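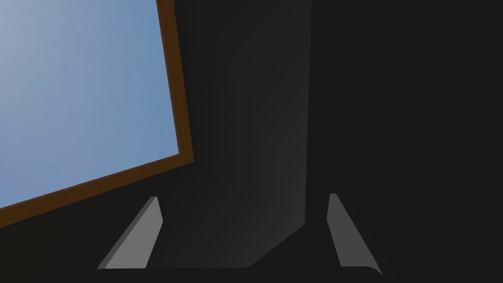
When I met Līga Petrauskas in September, she had her coat on already and was supposed to be going home, but she sat back down and talked for most of an hour. She has run the robotics club at the Plorneletti school for 2 years, and she is very fond of it.

"We do nearly everything in the simulator first," she told me. "The kids groan, of course they do, they want the real arm. But you can crash a simulated arm 351 times before lunch and all you've lost is your patience!"

The club has 20 members this fall, split into small teams, and each team writes its own code for picking things up and putting them down again. Their program is called Mockus (a long story, she says, with a cat in it), and they hope to take it to the Stomalow meet in spring.

Povilas Sepp, a senior who joined as a freshman, was still at his keyboard while we talked. He spent over a month on nothing but the gripper.

"I thought opening and closing would be the easy part," he said. "Then you have to decide how wide, and how fast, and what to do when you miss. I rewrote it so many times that my mother started asking how the fingers were doing."

Līga laughed at that and finally picked up her bag. She would like a second teacher to help out, and a better heater for the room. Povilas asked whether he could have ten more minutes, and she gave him fifteen.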